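4. Instalación y puesta en servicio del deshumidificador Temis

4.1 Condiciones previas

El deshumidificador Temis se suministra con el depósito colocado, la manguera de desagüe enrollada en el compartimento posterior y el filtro de aire protegido por una lámina de plástico. Antes de iniciar la instalación, compruebe que el número de serie de la placa trasera coincide con el indicado en el albarán. Si no coincide, no conecte el aparato y diríjase al distribuidor.

El equipo está destinado a locales interiores cerrados: salas de trabajo, aulas, archivos, trasteros y viviendas. No debe utilizarse en cuartos de baño, lavaderos con ducha ni recintos expuestos a salpicaduras.

PRECAUCIÓN. Mantenga el aparato en posición vertical durante el transporte. Si ha viajado tumbado, déjelo en reposo 22 horas antes de conectarlo a la red.

4.2 Colocación

1. Elija una superficie firme y nivelada. Las ruedas delanteras disponen de freno; las traseras, no.

2. Deje libre el espacio situado ante la rejilla de aspiración y la salida superior de aire. Las cortinas y los papeles sueltos deben quedar fuera del alcance de la corriente.

3. Cierre puertas y ventanas. Con el local abierto, el aparato funcionará de forma continua sin alcanzar la humedad seleccionada.

4. Retire la lámina de plástico del filtro. Para ello, presione las dos pestañas laterales, extraiga el marco y vuelva a encajarlo hasta oír el chasquido.

Nota. En salas con mobiliario de madera se recomienda reducir la humedad de manera gradual, a lo largo de varios días. Un descenso brusco puede abrir juntas y alabear tableros.

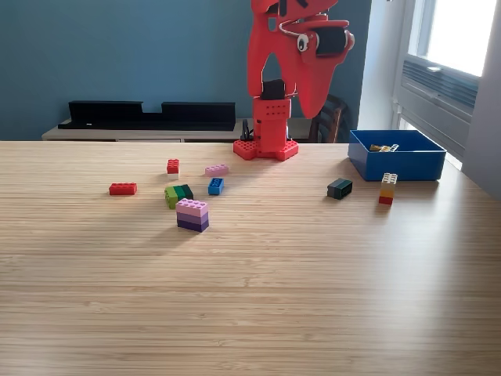

4.3 Desagüe

El agua condensada puede recogerse en el depósito o evacuarse de forma permanente mediante la manguera. Para el uso con depósito no se requiere ninguna operación adicional. Para el desagüe permanente, proceda como sigue:

1. Apague el aparato y desenchúfelo.

2. Retire el tapón de goma de la boca de salida y consérvelo.

3. Enrosque el adaptador Rulter a mano, sin herramientas.

4. Conduzca la manguera hasta un sumidero situado por debajo de la boca de salida. La manguera no debe presentar tramos ascendentes ni dobleces.

5. Vierta un vaso de agua en la bandeja interior y verifique que desagua por completo.

PRECAUCIÓN. No prolongue la manguera con tubos de menor diámetro. Una obstrucción provoca el desbordamiento de la bandeja y deja sin efecto la garantía por daños en el circuito eléctrico.

4.4 Primera puesta en marcha

1. Enchufe el aparato directamente a una toma con conexión a tierra. No se admiten regletas ni alargadores.

2. Pulse la tecla de encendido. El ventilador arrancará de inmediato; el compresor lo hará pasados unos minutos.

3. Seleccione la humedad deseada con las teclas de flecha.

4. Mantenga el funcionamiento ininterrumpido durante casi 10 horas antes de valorar el resultado. En locales cerrados durante mucho tiempo, las paredes siguen cediendo humedad y la lectura puede oscilar.

Si la pantalla muestra el código 21, el depósito está lleno o mal asentado. Vacíelo, seque el flotador con un paño y empújelo hasta el fondo de la guía. Si el código persiste, anote la hora a la que apareció y consulte el capítulo 7.

4.5 Registro de la instalación

Los centros que dispongan de varios equipos deberán cumplimentar una hoja de registro por aparato, con el número de serie, el local de destino, el tipo de desagüe y el nombre de la persona que realizó la instalación. La hoja se remitirá al servicio técnico de Drumetti, a la atención de Guadalupe Bermúdez, mediante el formulario 1520. Las copias quedarán archivadas en el propio centro.

La primera revisión del filtro se efectuará en noviembre, con independencia de las horas de uso acumuladas.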